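Buying for the laundry: how one finishing works budgeted for its first folding cell

The Otalstead works handles returned knitwear for retailers. A garment comes in, is checked, re-folded to the client's card, bagged and sent back to stock. In December the returns rise sharply and the folding tables become the slowest point in the building. That was the case for buying a machine, and it had been made on paper three times before anyone asked a supplier for a price.

Anouk Bosman, who plans equipment spending for the works, started with the earlier three proposals. All of them set the purchase price of a robot against the wages of the people at the tables. None had a line for grippers, for training data, or for the hours needed to prepare garments so that a machine could take hold of them.

"The arm was the only item anyone had priced properly," she says. "You can get a quotation for an arm in an afternoon. The rest of it has to be worked out."

Her own plan ran to 11 cost lines. The arm was the first. The last, and the one she spent longest on, was the cost of leaving the cell idle between clients.

What the quotations covered

Two suppliers were asked to bid. Hoekstra offered a complete cell: two arms, a fixed table, overhead cameras, guarding and a control cabinet, with a trained folding routine for jumpers and cardigans included in the price. Kevar offered the hardware in parts and charged for the routine separately, by garment type.

The two bids were hard to compare. Hoekstra's figure looked high until the cost of training was added to Kevar's. Kevar's looked low, and remained low for a buyer who handled one or two kinds of garment. The works handles many more than that, and the mix changes with the season.

Bosman asked both firms to re-quote against the same list of six garment types, with the same definition of a finished fold. Hoekstra took the request without comment. Kevar asked for two of the types to be removed, a wrap cardigan and a long knitted dress, and when told they would stay in, priced them at a much higher rate. She regards that as useful information about both garments.

She also asked for each quotation to state what was left out. The answers included compressed air, floor levelling, replacement finger pads, software support after the first year, and travel. Finger pads are a small sum each. They wear, and a worn pad slips on fine knit, so the plan treats them as a consumable and buys them by the box.

The cost of showing the machine what to do

The largest difference between the bids lay in demonstration data. Both suppliers teach their folding routines from recordings of people doing the task with a hand-held gripper, a two-fingered tool with a camera on it. The operator opens and closes the fingers on the garment, and the recording is later used to train the arm.

Kevar includes 100 recordings per garment type and charges for any beyond that. Hoekstra does not state a number but limits the time its staff will spend on site. In both cases the buyer supplies the garments, the space and, if it wants to save money, the people.

Recording need not take place on a production floor. Much of it is done in ordinary rooms, on beds and sofas as well as tables, so that the routine does not depend on one surface or one kind of light. A spread sweater with a wide neckline is a fair sample of the work, with soft wrinkles along the sleeve and bedding that folds as readily as the garment does.
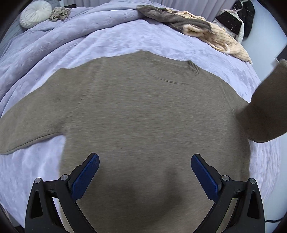
Where the hours go

Recording time is simple to estimate and easy to get wrong. A fold takes a person well under a minute. Laying the garment out again, in a different position, takes longer than the fold. Recordings in which the tool is held badly or the hand moves too fast have to be thrown away, and the rate of loss is high in the first few sessions.

Bosman ran her own trial with a hired tool and three people from the tables before signing anything. It produced 63 usable recordings, all of one plain crew-neck. She divided the paid hours by that figure, which gave a cost per recording well above the one Kevar had suggested for buyers who do the work themselves. The supplier's estimate had left out setting up, breaks and checking.

The trial figure went into the plan with no allowance for people getting quicker. She expects that they will, and has left the saving out until it shows in the records.

Wrist strain was a second finding. The tool is light, but holding it at the right angle over a low surface is tiring, and the trial group asked to change over more often than planned. The budget now has two people sharing each tool, with one folding and the other laying out.

Space, power and the floor

The works had set aside a bay next to the bagging line. Hoekstra's survey found that the floor sloped towards a drain, by enough to need a levelled plinth under the table. The plinth, the extra sockets and the moving of one light fitting came to more than the first year's supply of finger pads and support together. Any building that has been a wet laundry is likely to have the same slope.

Lighting took longer to settle. Dark knitwear gives a camera little to work with, particularly where one layer lies over another and the edge falls in shadow. Both suppliers wanted even, diffuse light over the whole table. The existing strip lights were kept for the rest of the floor and a separate panel was priced for the cell.

Jolholm, the works' insurer, asked for a written procedure for reaching into the guarded area to free a garment. Drafting it cost nothing beyond staff time, but it showed that the guard door in the first layout opened on to the trolley route. The cell was turned through a quarter circle on the drawing. Making the same change after installation would have meant re-fixing the plinth.

Rent, buy or wait

Three routes were costed. Outright purchase gave the lowest total if the cell ran for its full expected life on a steady mix of garments. Rental cost more in each year but let the works hand the equipment back if a large client left. The third route was to buy nothing for a season, record the demonstrations in-house, and go to the suppliers later with the data already in hand.

The third had not been in any earlier proposal. It is cheap to start, needs only the hired tools and staff hours, and leaves the buyer with recordings that may be of use to more than one supplier. Whether they will be is a matter of contract as well as of format. Kevar's standard terms give it ownership of anything recorded on its tool. Hoekstra's terms leave ownership with the customer but do not promise that the files can be read by another maker's software. Bosman advises having both points settled in writing before the first session, along with who pays if recordings have to be repeated on a newer model of gripper.

The works chose rental for one cell, from Hoekstra, with in-house recording for the garment types outside the standard routine. The wrap cardigan stays on the manual tables. At the rates quoted, the number handled in a year would not cover the cost of teaching it.

The plan will be reviewed after the second rental quarter, against two measures: garments folded per paid hour, including the hours spent clearing faults, and the share of folds that a checker has to redo. Bosman refused a third measure, cell uptime, which both suppliers had put forward. A cell can run all day on the easy garments and leave the rest in the trolley.

Wages for the folding tables have been kept in the budget at their present level for the whole of the first year.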